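Keeping cords straight on a work table

Thin black cords all look alike once there are a few on the table. Put a tag of masking tape 5 inches from each plug and write on it what the cord belongs to.

Coil spare cords loosely and close them with a twist tie – tight bends near the plug wear them out first. Cords you use every day can stay out, but run them toward the back of the table. I redo my tags every December.

Zinash Abdella
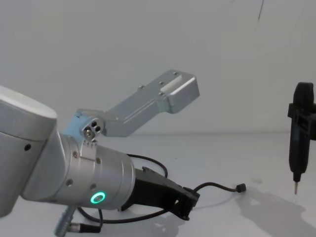
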